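Joltum Bed Set: base, duvet cover and runner

Rating: 4 out of 5
Price as tested: 1,126 (base, headboard and textiles)

The Joltum is sold as one package: an upholstered base with a matching headboard, a white duvet cover and a beige runner for the foot end. The Rerkoreo mattress is ordered separately. Assembly took 2 people one evening in October. The bolts are all one size, and the instructions are correct apart from the slat numbering, which starts from the wrong end.

The duvet cover is the part that gets handled daily, so it was tested first. The weave has a fine diagonal. It creases under light pressure and needs a firm pull at the corners before it lies flat.
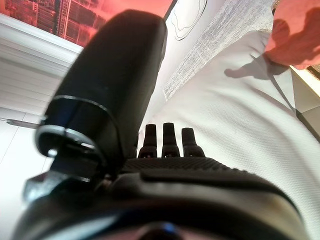
Washing was at 60 degrees, nine cycles in all. Shrinkage was within the figure on the label and no seams opened. The fabric softened after the second wash and stayed the same from then on. Ironing helps for a day at most.

The base is padded on its outer faces. On carpet it stays put when the mattress is turned, but the feet are short and a vacuum head will not pass underneath. Allow 600 mm of clear floor on each side for changing the sheets.
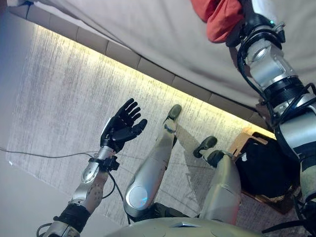
Sorin Dobre
Furniture and textiles reviewer, Trarkotine

The headboard is tufted in square panels, in a shade between grey and beige. Dust collects along the stitching. A soft brush attachment clears it; a damp cloth left a faint ring on the test sample, gone once it dried. It is comfortable to lean on for reading, with two pillows or one thick one.

The runner is the most useful item in the set. It covers the foot of the bed and takes the wear where laundry gets sorted and clothes get dropped.
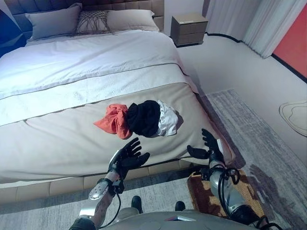
Its border seam is straight and well finished. Grip against the duvet is poor – the runner moves if clothes are dragged across it, and should be tucked in on one side. The Nistor runner tested earlier held better but was too narrow for a bed this wide.

For: sound base, durable cover, wide runner
Against: creasing, low clearance, runner slips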